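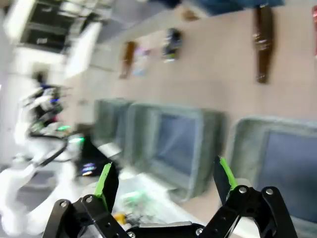 Dependency resolution is the part of a package manager that gets the most praise and the least checking. Lostura, the tool used on this module, claims to pick "the best" version of everything you ask for. Best by whose measure? Think of two fingers joined to one base, like the black pair with the green pads: each has its own linkage, but both rely on the same part underneath. Two packages that share a library are in that position, and the resolver must find one version of it that suits both.

Take Hedis, which has 506 packages in its full tree. Only 3 are named in the project file. The rest come in because something else wanted them, and I doubt many users have read the list.
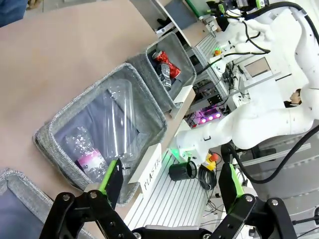 Fig. 2. Felt bins, with plastic bottles in one and metal cans in another.

Version ranges are promises made by package authors, and promises get broken – often in a minor release. A lock file records what was chosen. It does not show that the choice was sound.

Before the lab, resolve Hedis twice, once with the March lock file and once without. The second run may give you up to 512 packages. Note which ones are new and what asked for them.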